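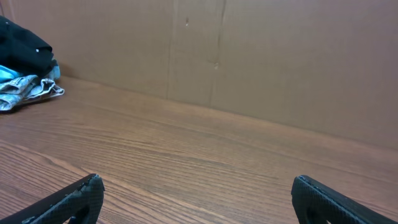 How to fold on a table when clothes are of very different thickness?

Asked by Levchenko, 09/02/2020

I have moved to a smaller apartment and my clothes must go in 13 boxes under the bed. I fold everything on the wooden table because the bed is too soft for it. T-shirts are no problem. My difficulty is jeans and knitwear. The jeans have thick seams and the pile leans to one side, and the knitted things open again when I take my hand away. Should I keep them in separate boxes, or is it better to mix?
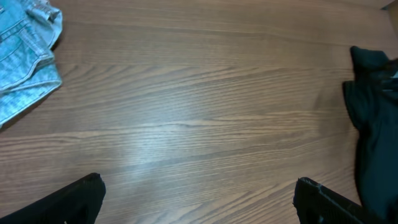
Denim on the left, a dark soft one on the right, before sorting.

I don't want to buy dividers if it is possible without them.

2 answers

Giketti
Separate. Fold the jeans in half by the length, then in three. Put the first pair with the waist to the left and the next with the waist to the right – so the thick parts do not sit on each other. I have up to 32 pieces in one long box like this and it closes.

Skadska
I agree about the jeans, but for knitwear I would not fold in three. Ribbed knit is elastic and it pushes back. Lay it with the front down, smooth it from the middle to the sides with a flat hand, bring in the sleeves, and roll from the hem to the neck. Do not pull on the ribs or the hem becomes wavy. Heavy sweaters go at the bottom.

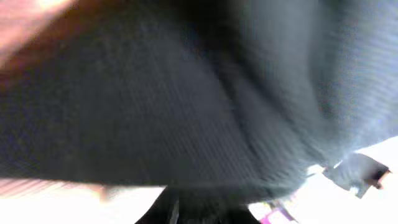

Charcoal rib knit from close, with a deep fold through the middle.

If a fold like this stays inside the roll, you will see it in October when you take the sweater out. I open the roll and smooth again – it takes one minute.

Comment from Levchenko: Thank you both. I will try the rolling first. Does it also work for a cardigan with buttons?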